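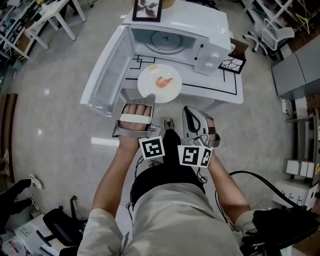 Lunch corner at Bekisar to stay after summer trial

9/15/26

14 shares | 6 comments

The lunch corner at the Bekisar shared unit in Riltard is staying. Confirmed this morning in a short note to members, with a new set of rules on what goes in the microwave and who wipes it out after.

The trial started in June and was meant to run two months. It ran over. The plan had been to clear the lot away again at the end of August and go back to cold lunches, or the walk to the parade on Mosov Lane, but a members' vote went the other way and the people who run the unit say they're going with it.

So the white microwave stays on its table. It's a plain sort, two round knobs one above the other on the right and a door that swings out to the left, glass turntable inside. Members who use it seem to like that it is simple. There was talk of replacing it with something bigger, with a grill, and that has been dropped for now.

Karthikeyan Shetty looks after bookings at the unit and wrote the note. He told us the thing people asked him most in the first few weeks was whether the microwave was for everyone or just the front tables.

"It's for everyone. I must have said that every day. People would come in with a tub of something, look at it, and go and eat it cold at their desk."

Money for the first stretch came from the Nambiar Fund, which gives small sums to shared buildings in the town. Bekisar got £1243. Most went on the wiring check, a new socket and the plates, and the remainder on cleaning stuff and a bin with a lid. The unit is now covering the running costs out of the monthly fee. No rise in the fee, the note says, though it'll be looked at again in June.

The rules, then. This is what most of the comments on our earlier piece were about so they're given here more or less in full.

Food goes in on a plate or in a bowl, never straight on the turntable. No foil. No metal forks left in tubs, which has happened. Cover anything with a sauce. Wipe up spills there and then, including the underneath of the turntable and the ring it sits in. Leave the door open for a minute after you've finished so the steam gets out. Turn the timer knob back to zero if you take your food out early, don't leave it running on nothing.

Fish and seafood were the sticking point. A fair few members wanted them banned outright, and the first draft of the rules did say no fish. That's gone. What has come in is a limit — small portions, low power, and not after two in the afternoon, when the unit is busiest. Prawns count as seafood for this, Mr Shetty confirmed, as someone did ask.

He suggested anyone warming prawns that are already cooked and pink should go gently. Short bursts, a spoonful of water on the plate, stop and check. They go to rubber very fast. Shellfish that has sat in a warm bag all morning shouldn't be going in at all, and should go in the bin, the outside one.

"I don't mind the smell for five minutes. I mind it at half past four when a client's come in," one member said. She rents a desk by the wall and didn't want her name used.

Another member, also no name, thought the whole row had been overdone. "It's lunch. Open the door."

Labels are coming in too. Anything left in the corner has to have one with a name and the day on it, and whatever hasn't got one will be thrown out at the end of the afternoon. Small sticky labels are provided, a roll is kept in the drawer unit. Don't write on the plates. The pen does not come off, they have tried.

There's been a bit of fuss about the framed pictures. Some members felt that pictures on and beside a microwave was asking for trouble, others have said it makes the table look less like a canteen. One black-and-white one on top, and a smaller one at the side with white lines on black. The note asks that nothing is put over the vents and that anything on top is lifted off for long cooking, and leaves it there. We undestand a shelf has been discussed.

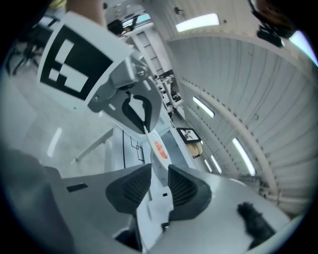

Inside the unit at Bekisar, Riltard.

The unit itself will be known to a lot of readers. Light grey concrete floor, white desks, shelving with all sorts on it, and a row of small white boxes that members use for bits and pieces. People working on practical projects mostly, with some desk work in between. It had no cooking of any kind before this summer. There was a kettle, but it was kept in the office and you had to ask.

Bekisar's other request to the Nambiar Fund, for a sink on the same side of the room, was turned down in the spring and will go in again. At the moment plates have to be carried through to the washroom and done there, and this is the bit of the set-up that still isn't working. Plates get left. Mr Shetty said he'd taken to doing a round before he locks up and he isn't keen to carry on with it through the winter.

"If we get the sink, that's sorted. If we don't I'll get paper plates in and everybody can moan about those."

From next month there'll be a short session for new members on using the corner, run at lunchtime, sandwiches not included. It takes in the rules, where the cleaning things are kept, and how to take the turntable out and put it back so that it turns without knocking. Apparently the knocking has been the most common complaint after fish. Nearly always the ring underneath has slipped. Lift the glass, set the ring back in its groove, put the glass down flat, give it a push round by hand. It it still catches, tell the office and don't use it.

Existing members can come along if they like. There's no charge and no booking, just turn up.

The note also covers cables, briefly. No leads across the floor between the table and the desks, and nothing else to be plugged into the microwave's socket while it's on. Phone chargers included. The breaker went a couple of times in the early weeks and took the lights on that side with it, and people lost work. An extra socket has been put in since and there hasn't been a repeat.

Asked whether the corner would grow, a toaster, a hob, that sort of thing, Mr Shetty said no to the hob straight off. The insurance won't have it. A toaster he'd think about, though the smoke alarm is more or less overhead and he'd want it moved first, and moving it means getting the landlord's people in.

Riltard has not got many places like it. The old print works on the far side of town has a proper kitchen but is full, with a waiting list, and the rooms over the library close for an hour at lunch. Members we spoke to said being able to stay in and have something hot had made a difference, on wet days mainly. One said he'd saved enough on pasties to notice. Another had started bringing in leftovers for the first time in years and was, in her words, eating a lot of rice.

Leftover rice, by the way, is in the rules as well. Has to have been kept cold overnight, has to be piping hot right through, and only the once. Same for chicken. The note says if you're not sure, don't.

The unit is open to members from eight in the morning. The lunch corner can be used any time it's open, apart from the seafood limit above, and there's a quiet spell before noon if you want to avoid the queue. Visitors can use it if the member they're with is there too. Anyone wanting to look round should ask at the office on Mosov Lane, or leave a note through the door.

The next members' meeting is expected to take the sink, the shelf and possibly the toaster. We'll report on it if anything is agreed.

Correction: an earlier version of this story said the trial had been paid for by the unit's members. The first stretch was paid for by the Nambiar Fund. Sorry about that.

6 comments

Share this story | 14 shares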